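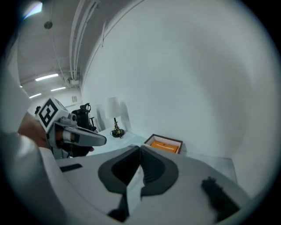

October, and I have bought fake tan. Everyone sensible does this in May. I do it when the clocks are about to go back and the only people who'll see my shins are me and the man who reads the meter. Anyway, I've tried three of them so you can keep your money, and the test I care about is the sleeve test. Picture a big white sleeve, like the one on the left there, and ask yourself whether you'd put a freshly tanned arm down it. Thread.

First up, Ketus Gradual Body Milk. £10, sold in every chemist in Tiltstead, usually on the bottom shelf next to the corn plasters. Smells of custard creams for an hour and then of that biscuity thing all fake tan smells of. You know the one.

It's gradual in the way that continental drift is gradual. Four nights in, I asked at home if I looked any different and was asked if I'd had my hair cut.

By night six, though, there was a colour. A decent one! Sort of weak tea, quite even, only a bit dodgy round the ankles, where I'd got bored. I have never once finished applying anything to my ankles with the same enthusiasm I started with at the knee.

Second, Siten Overnight Mousse. £20 and it comes out of the can the colour of gravy, which they call a "guide shade" so you can see where you've been. I could see where I'd been. So could the bath, the light switch and the inside of my dressing gown.

The instructions say leave it on for eight hours and sleep as normal. Sleep as normal! I slept like a person lying in state. Arms out, palms up, afraid of my own pillowcase. 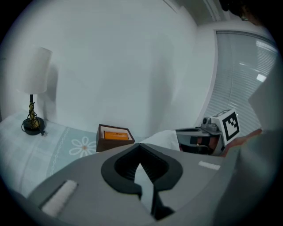
White flowers on pale blue-green. No place for a mousse.

If you must use the Siten, put an old dark sheet down and wear the long pyjamas you hate. Shower in the morning with lukewarm water and no soap, and don't look down while it's rinsing off. It's a lot. You will think something has gone badly wrong with the plumbing.

Colour afterwards: very nice, annoyingly. Proper golden, no orange, lasted five days and then came off my elbows first, as though they'd had somewhere better to be.

Someone's bound to ask about mitts. Yes, use one. I did the first leg with my bare hands because the mitt was downstairs and I was not, and I spent the weekend paying for things with my fingertips tucked in.

Third and poshest, Bélanger Tanning Water. I didn't pay for this, it was a birthday present, and when I looked up the price I had to go and have a sit down. It's clear. It sprays on like nothing at all. The box has a ribbon on it.

The trouble with a clear tan is that you're working entirely on faith. Did I do the back of that calf? Had I done it already, twice? I found out at breakfast. I had done the left one twice.
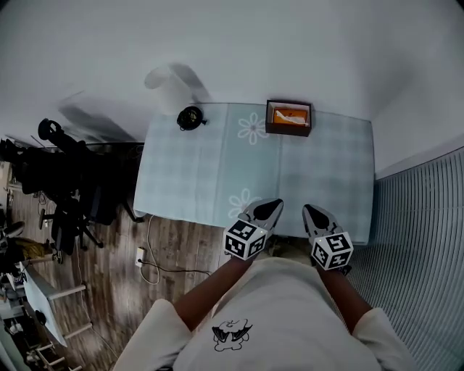
Still, the Bélanger is the only one I'd trust before getting dressed. I gave it 10 minutes with the window open and then did the kitchen roll test, where you press a sheet on your arm and see what comes away. Nothing did. With the mousse, the sheet looked like I'd been creosoting. If your wardrobe runs to white T-shirts with a little bat-winged cartoon on the front, and bare forearms coming out of both sleeves for all to inspect, go for the clear stuff and do your wrists with whatever's left on the mitt.

Wrists, by the way, are where everyone gets found out. Moisturiser on first, plain and cheap, then tan over the top. Same with knees, elbows and the knobbly bit of the foot. I have known this for years and I still forget one every time.

Faces: I didn't. None of these went near mine. I did once, with a wipe, before a wedding, and I'm in the back row of all the photos for a reason.

Marks, seeing as people like marks. Ketus 7, Siten 6 (would be 8 if it didn't travel), Bélanger 8 but I'm knocking one off for the ribbon.

I'll be buying the Ketus again. It's a tenner, it's slow, and if I miss a night it doesn't hold a grudge.

Edit: several of you want to know about hair removal first. The day before, never the same day, unless you want 126 tiny brown dots per shin. They take ages to fade, and tights only make them look deliberate.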